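Rooms > Ongart House > Long Room

Long Room, ground floor

The Long Room is the largest of the rooms which we let at Ongart House. It is wide and open, and most groups take it for courses, craft days and work that needs a lot of space for walking between the tables. It comes with the front part, on the near side of the white arched beam, so you can use the two parts for different things if you wish.

Size: 136 square metres, both parts together
Tables: light wooden tops, to be set out as you ask
Light: long fluorescent panels in the far part
Hire: 200 for a full day, 150 for a day if you book four or more
Booking code: 1223

The ducts and pipes on the ceiling are left open to view. We thought once to cover them, but Teresa Głowacki, who planned the repairs, advised us to leave them so that the room keeps its height. Please do not hang anything from them. For banners and paper signs there are hooks in the side wall, and we lend the ladder.

The tables were treated with Flasoline oil in January. They accept normal work well, but please put a mat under hot cups and under anything with sharp feet. If you find a scratch when you arrive, tell us the same morning and we will write it down.

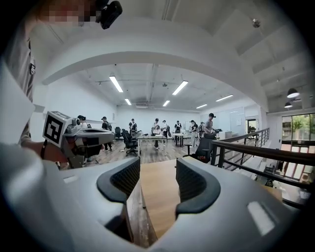
The lights of the far part have their own switch, to the left of the store door. Kindly switch them off when you go, also for lunch. The front part can stay lit the whole day.

The room is open from 8 in the morning, and we ask that the tables are clear by 6 in the evening. Longer hours are possible - write to Kulsoom Mirani at the desk and she will tell you the price. Tea and coffee are not included, but the small kitchen next to the stairs is free to use for every group.

Shared 9 times | 2 comments

We use cookies to remember your choices on this site. Accept | Settings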